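Kirkura Shared Workshop
Course notes, Unit 2: Hand-Held Grippers for Demonstration Recording

Prepared by Svitlana Ostapchuk and Nazar Hutsuliak

2.1 Purpose of the unit

Participants build a pair of hand-held grippers and use them to record packing tasks at home or in the workshop. The recordings are used in Unit 3 to train the Wendik arm. Participants who missed the October induction must complete the tool safety form before using the bench drill.

2.2 Assembly

Each gripper is built from the printed parts in the Tefera kit. Fit the finger bolts finger-tight first, close the fingers fully, and check that the tips meet along their whole length. The bolts may then be tightened in alternating order. Overtightening will crack the printed arm at the bolt seat, and replacement arms must be reprinted at the participant's own cost.

The trigger should return under its own spring. A trigger that sticks is usually rubbing against the inside of the handle; lightly sand the handle, not the trigger.

2.3 Setting up the packing task

Place an open carton within easy reach, with the flaps folded outward. Choose packaged groceries that differ in shape and stiffness. Rigid boxes test alignment of the fingers, while snack bags test how gently the operator closes the trigger. A clock should be kept in view so that recordings can be matched to the written log.
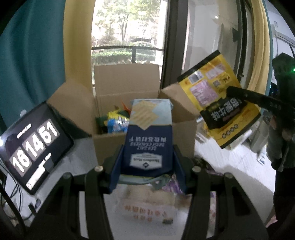 Figure 2.1. Packing task with two grippers: a navy box and a yellow snack bag held near the open carton. The tablet clock reads 16 14 51.

Printed packaging may be held in any orientation. Grip boxes across their narrower dimension where possible, and pinch bags near an edge so that the contents are not crushed. Cables should be routed away from the operator's hands before recording begins.

2.4 Recording requirements

Each participant submits 56 complete demonstrations. A demonstration begins with both grippers empty and ends when the last item has been released. Dropped items are to be left in the recording and noted in the log. The shared archive at Kirkura holds 1,202 demonstrations from earlier groups, stored by task and labelled by Daryna Maksymiv.

Files are named with the participant's initials, the task letter and the start time in 24-hour format. Unlabelled files will be returned.

2.5 Assessment

Unit 2 contributes 300 marks to the course total. Completed grippers are inspected by Fedir Maksymiv at the Sedent bench before recordings are accepted. Questions about the log sheet should be directed to Lesia Karpenko.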